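Vollcombe lunch club opens its doors again

There was a warm welcome and a great deal of soup at the Wi Hall in Vollcombe, where the village lunch club has started up again after its long break – and what a pleasure it was to hear so much chatter coming through those doors.

The club has raised £879 since March, thanks to a plant sale, a sponsored walk along the Gronik path and a very generous number of cakes. Of that, £511 has gone on a new cooker, and the rest will help keep the price of a two-course meal low through the winter.

Leokadia Lis, who has run the kitchen for many years, said she had missed the company far more than the cooking. "People come for the pie and stay until we have to put the chairs away," she said.

Nam-gil Pyo will be making the puddings this term, beginning with his plum crumble, and would be glad of any spare fruit from local gardens. Lifts can be arranged from Pidora and the outlying farms.

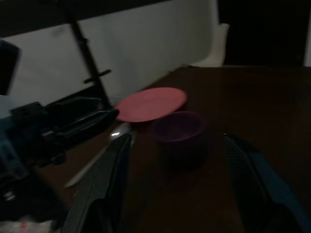
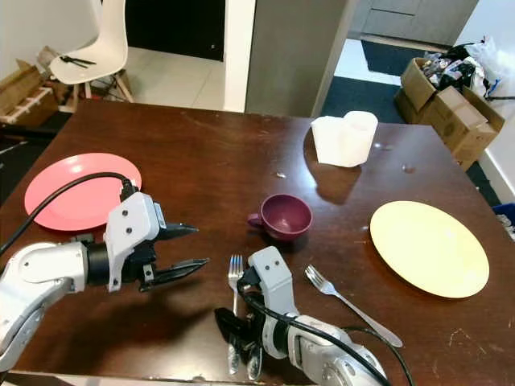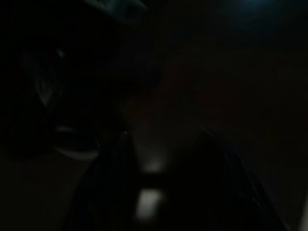
Do I need to book a place?
Please do, by ringing the hall on extension 188 before noon on the day before, so that the kitchen knows how much to cook.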